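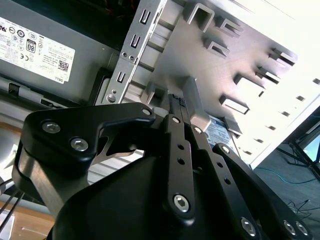 March, bench 2, a bit after lunch

Okay, back on the Dell towers. I've been putting these off because the Bedar office wants them all returned with new drives and I knew the cages would be annoying, and yep, they are annoying! But I've got a rhythm going now, so I'm writing it down before I forget it like I did last time.

Start with the power supply. On this model I like to get it loose and tipped out of the way first (tipped, with the wires still on, you don't need to unplug a thing). Then you can get a finger down beside the steel strip that runs past it, the one with the U-shaped slots. There's a round screw near the end of the strip and that's the one I spent ages missing. I kept tugging at the drive cage like an idiot. Take the screw out, put it in the magnetic dish, and the cage gets a lot friendlier.

Watch your knuckles on the big gray panel. All those little raised tabs are stamped and the edges are sharper than they look. I have a nice scrape from the first tower and I'm wearing the thin Cleko gloves now. They're a size too big, but I can still feel a screw head through them.

Drives: pulled so far are all spinning ones, mostly 2000 GB, one odd one at 400 that I guess somebody swapped in years ago. I stuck blue tape on that one and wrote ODD on it. Please don't wipe it with the rest until Bedar gets back to us, they may want what's on it.

I've been putting the asset number on masking tape on the side of each case and the same number on the drive bag. Tower 441 has a bag with no tape on it, my fault, it's the one sitting on top of the Pesonen box. I'll fix it before I go home.

Power supplies: I'm reusing them all unless the fan grumbles. I ran each one for 12 minutes on the tester while I was cleaning out the case (so much fluff in these, wow) and only had to set one aside. It made a ticking noise I didn't love. The Drornex spares on the shelf have a different plug layout, so don't grab one of those in a hurry, I already tried.

Still to do:

- new drives into the finished cases
- find more of the short screws, the jar is nearly out
- ask if Bedar wants the old cages back or if we can scrap them
- vacuum bag!! it's full

Stopping at 4:30, my back is done. Cases with the lid on are finished, and cases with the lid leaning against them still need a drive.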